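Ticket 3839: Import to Etari stops partway, no error shown
Product: Reltico sync client
Opened by: Zeyu Zheng, Testside
Status: Resolved
Priority: Normal

Reported
The nightly import of our supplier price list into Etari stops before the end. The client says "Completed" but only the first part of the list shows up. It started in March after we moved to the new client. Same file, same account, same folder. The old client on the spare laptop loads the whole thing.

Tried before opening this ticket
Restarted the client and the machine. Signed out and back in. Ran the import by hand at 4 p.m. in case the night backup was getting in the way. Same result each time. The log has no errors, just the start line and the finish line.

Support, first reply
Please send the client log with detail set to High, and the last row that imports correctly. 

Zeyu Zheng
Log attached. The last good row is noted in the log. 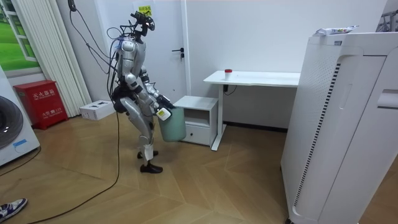 Attachment 1: silver-and-white robot with bucket, parquet floor. Loads fine.

The next row has a picture too and that one never arrives. Everything after it is missing as well. I took the media column out completely and ran it again, and it still stopped at the same row, so I don't think the pictures are the cause.

Support
Agreed. Can you attach the second one anyway so we can close that off?

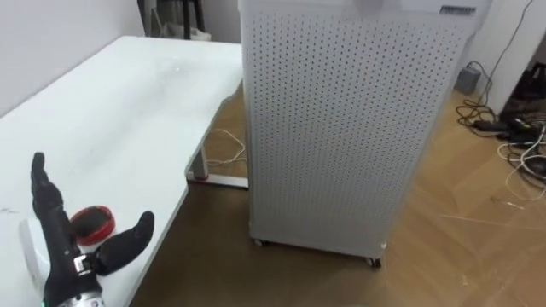
Photo: robotic hand by a white table, tall white cabinet

Support
Both files open normally here. The trouble is in the description field of that second row. It has an opening quote mark with no closing one. The new client treats everything after it as one long field and reaches the end of the file without complaint. The old client ignored stray quotes.

Fix
1. Open the price list in a text editor, not a spreadsheet.
2. Find the unmatched quote and delete it.
3. In Reltico, go to Import, Options, and turn on "Stop on unbalanced quotes."
4. Run the import again.

Zeyu Zheng
Done. Full list is in, took some 12 minutes. The quote came from the supplier, Lu, who typed an inch mark after a shelf width. I've asked them to write "in" from now on. Can the client show a warning by default?

Support
Passed on as a feature request. Closing this one. Reply within 8 days to reopen.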